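Projects > Clelness > Funder Reports > Progress

Friday, May 17, 2024
By Lungile Coetzee, Program Lead, Derkis

This report covers the second period of the Clelness project, under which Derkis is preparing good practice rules for two-arm robot cells that sort small parts. It is submitted to the Erow fund in line with the grant agreement.

The draft rulebook now stands at 12 rules. Eight have been tested at the Ndlovu site and are considered stable. Two were returned to the drafting group after review, as the wording on shared workspace left too much to the judgment of the shift lead. The remaining rules deal with record keeping and will be tested last.

Work in this period centered on Rule 4, which governs how two arms may share the space over a set of bins. The rule states that only one arm may be over the bins at a time while a part is held. The other arm must stop at its waiting point with its gripper clear of the holding arm's path. Entry is granted by the cell controller and is written to the log. 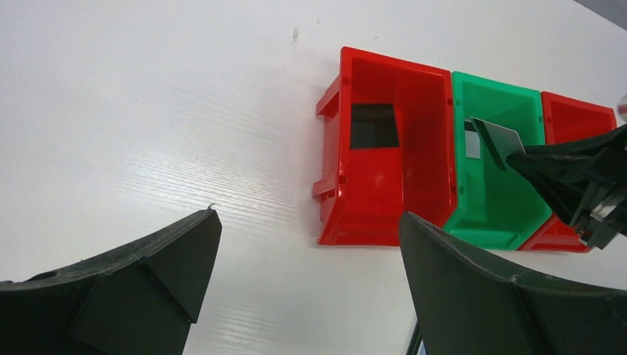 Does Rule 4 apply when neither arm is holding a part?
Only the speed limit applies in that case. Both arms may enter the shared space at reduced speed, and the log entry is still required.

Site staff completed 1,430 logged transfers under the current draft. Lesego Botha reviewed the log and found that most stops came from waiting points set too close to the bins. The draft now asks each site to measure its waiting points with the largest part in the gripper and to repeat the measurement after any change of fingers.

The rule on bin placement has also been revised. Bins in a row are to be set against each other and checked at the start of each shift. An operator who moves a bin must pause the cell and confirm the new position before restarting.

Spending is within the approved budget. Translation of the operator guide has been delayed, and we request that its delivery be moved to July. No other change to the work plan is proposed.

In the next period, the two returned rules will be tested at Ndlovu with a second operator team. The revised text will be sent to Erow for comment before those tests begin.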